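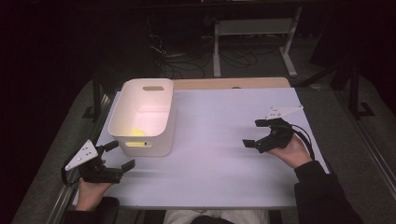 September, 14:20, small table

Continuing with the storage bins for the Griltcombe shelves. Yesterday I wrote that the bins are all the same, and Ingvar corrected me, so I start again with better notes.

The type on the table now is the white plastic one, rectangular with rounded corners. It has a slot handle cut in each of two opposite walls, near the rim. The walls taper a little toward the bottom. The taper is good for stacking the empty bins, but on the shelf it loses space between two neighbors. I measured the loss at the bottom as 46 mm per pair. Hilkka Pesonen says this is acceptable if we don't try to put labels on the sides.

Labels. We tried the Priver paper labels first, on the front wall under the slot. They stay on flat plastic but the corners lift when the bin is washed. The Fukico ones are thicker and I had to warm the wall with my hand before they would stick well. For now I prefer Fukico. Ingvar Thoroddsen prefers to write directly on the bin with a marker, and I do not agree, but I promised to note it.

Small things on the bottom of the bin are difficult to see from a low seat. Through the slot one gets only a small view – with a yellow item it is easy, the color shows immediately against the white. With the clear bags and the gray caps I had to stand up every time. So I suggest that pale items go on the lower shelf, where we look down into the bins, and bright ones can go higher.

Weight: I filled one bin with the mixed hardware to 3857 g and carried it by the slots to the door and back. No bending that I could see. The edge of the slot is a little sharp on the fingers, I would like to file it. Mustonen sells a rubber edge strip in lengths of 300 mm, which would be enough for both slots of one bin if we cut it carefully. I have not ordered it, first I want to ask Hilkka what is left of the budget.

The white board on top of the wooden table should stay there for the sorting. Before, on the bare wood, I lost the small brass washers all the time because the colors are too near. If they roll to the carpet it is another problem, and a rim of tape on the board could help.

To do:

- file one slot, compare with a slot not filed
- wash 2 labeled bins, one Priver and one Fukico, look at the corners next morning
- move the pale items down
- ask Ingvar where he put the lids

16:05 – lids found, they were under the packing paper. They do not fit this type.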